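Harkex Young Learners' Pages
Robots and Safety: Why Did the Robot Stop?

This page is for readers in grades three through six. It tells about a fault in a helper robot at the Harkex learning center in Drindton. Words that may be new to you are explained as they come up.

A helper robot is a machine that does small jobs in a home or an office. One of its jobs at Drindton is to handle drinks. To do this, it must work with doors, desks, and bottles that were made for human hands.
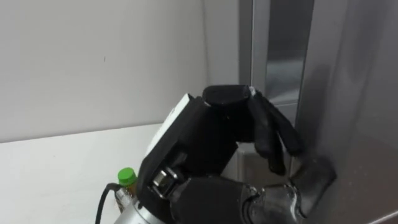

A refrigerator and a desk are both ordinary things to us, but a robot hand must treat each one differently.

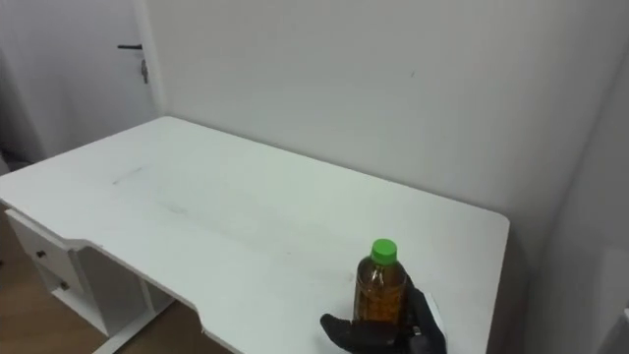

Lyimo asked whether a robot that stops in the middle of a job is broken, and whether it would be better to build one that never stops at all. Many readers have sent in the same question. The answer is that stopping is sometimes a fault and sometimes a safety rule doing its work. In the case described on this page, it was both.

What happened

In July, the robot was given a simple task. It was to pick up a bottle of tea, carry it a short way, and set it down on a desk. The robot picked up the bottle and carried it without trouble. When the time came to let go, the fingers did not open. They began to squeeze harder.

The plastic bent inward. After 6 seconds, the robot stopped moving and a warning tone sounded. An adult pressed the red stop button, and the bottle was removed from the hand. No person was hurt, and the tea stayed in the bottle.

How a robot hand knows how hard to squeeze

Pick up an empty paper cup. You do not crush it, and you do not drop it. Your skin feels the cup, your nerves send a message to your brain, and your brain tells your muscles how hard to press. All of this happens so quickly that you do not notice it.

A robot does not have skin or nerves. Many robots use sensors instead. A sensor is a part that measures something, such as heat, light, or force. Force means a push or a pull. A force sensor in a robot finger measures how hard the finger is pressing and sends that measurement to a computer as a number. The computer compares the number with the one it expects. If the number is too low, the computer tells the finger to press harder. If the number is too high, the computer tells the finger to relax.

This circle of measuring and correcting is called a feedback loop. A thermostat uses a feedback loop to keep a room warm. You use one when you ride a bicycle and lean a little to stay upright.

What went wrong

Engineers studied the robot's log. A log is a diary that a computer keeps for itself. The log for that day held 2,837 lines, and 392 of them came from one force sensor in one finger. Every one of those 392 lines showed the same number: zero.

A reading of zero means that the finger is touching nothing. The computer therefore decided that the grip was too weak, and it told the finger to press harder. The sensor still said zero, so the computer gave the same order again. The feedback loop was running, but it was being fed a wrong number.

The cause was a loose wire inside the hand. Each time the wrist turned, the wire had moved a little, until the sensor could no longer send its message.

Why the robot stopped

The robot has a second way to check its grip. It measures how much electricity the finger motors are using. A motor that pushes hard uses more electricity than a motor that pushes gently. When the motors used more than the allowed amount, a separate safety program called Kandach switched them off.

Kandach does not listen to the finger sensors. It was designed in this way so that a bad sensor could not fool both systems. Engineers call this redundancy, a word that means having a backup. An airplane has more than one engine control for the same reason, and a bicycle usually has two brakes.

The wire was replaced and fastened in two places. The computer was also given a new rule: if a sensor reports the same number 15 times in a row while the hand is moving, the robot must stop and ask for help. Real readings almost always change a little.

Safety rules for visitors

Children who visit the robot room at Drindton are asked to follow these rules.

Stay behind the yellow line whenever the robot is switched on.
Never put your fingers between the robot's fingers, even when it is still.
Do not take an object out of the robot's hand. Ask an adult.
If you hear the warning tone, step back and tell an adult at once.
Do not touch the cables.

A robot that has stopped may still have power, and it may move again when it is restarted. Wait until an adult says that it has been switched off.

Try it yourself

You will need a partner, a thick winter glove, and an empty paper cup. Put on the glove, close your eyes, and ask your partner to hand you the cup. Try to hold it without bending the sides. Then repeat the test with your bare hand. Write down which try was easier and what your fingers could feel each time.

Words to remember

Sensor: a part that measures something.
Feedback loop: measuring, correcting, and measuring again.
Log: the record a computer keeps of what it has done.
Redundancy: having a backup in case one part fails.

Page last reviewed August 12, 2024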